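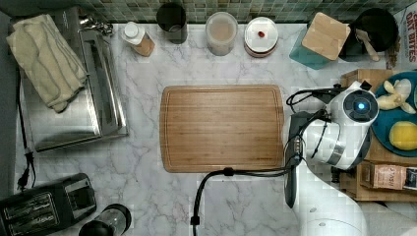 Stop Telling Me to Cook Every Night

Filed under: Opinion / Home & Table

I like to cook. I want to get that out of the way, because every time I bring this subject up, someone assumes I live on cereal and resentment. I make a decent pot roast. I own more than one kind of vinegar. And I still think the idea that a grown-up household should put a fresh, home-cooked dinner on the table every night of the week is a bad idea, and a pretty new one.

My grandmother gets brought up a lot in these talks (everybody's grandmother does). People picture her rolling out dough at four in the afternoon with an apron on. Mine had a list. Beans, leftover beans, eggs, soup, whatever the soup turned into, fish, and one big meal that took all day. That was it, for decades! She would have laughed at the thought of seven different dinners, each from a different country, each with a garnish.

When we moved to Tistarton I decided to do it right. I signed up for a meal planning service called Trunditz, which sent me a fresh menu every week and a shopping list sorted by aisle. I lasted 19 days. The food was good, I'll give it that. But I was buying a whole jar of something in order to use a spoonful, and I was still wiping down the counter at nine at night. By the second week my kids were asking, very politely, whether we could please just have noodles.

So we had noodles. We have had noodles on a regular basis ever since.

The thing that bugs me is how the recipe people talk about time. "Ready in 30 minutes!" Sure, if the onions chopped themselves and the pan was already hot and you didn't have to move a science project off the stove first. I have never once made one of those dinners in the time printed at the top. And then nobody puts the dishes in the total. If I got to leave out the dishes, I could tell you I repaint my bedroom in an afternoon.

Money comes up too, and I know home cooking is cheaper than takeout. I went back through our bank statements last November and found we'd spent $1,178 on restaurant food since the start of the year, which made me sit down for a minute. But I looked at what had gone into the trash that same year — the herbs, the half cabbages, the fancy yogurt I bought for a sauce — and I don't believe the gap is as wide as we like to say. A plain supper you eat beats a beautiful one you were too tired to start.

There's a deli in Standstead, Kuhlmann, where I buy a roast chicken most weeks. For a long time I felt a little guilty in that line. I'd put the chicken on my own platter as if I were going to be inspected. I don't do that anymore. It comes to the table in its container, we pull it apart, somebody opens a bag of salad, and we talk for longer than we ever did on Trunditz nights, when I was jumping up to check the rice.

What I'd like is for us to go back to being a bit boring on weeknights. Cook two or three times, cook plenty of it, and eat it again. Let toast be dinner. A friend once told me she owned 300 cookbook recipes she'd marked with sticky notes and made the same four things, and she said it like a confession. I thought it sounded great. Four things is plenty! I'd come over for any of them.

And if you love it, if chopping is how you unwind, then please go ahead, and invite me. I'll bring the chicken.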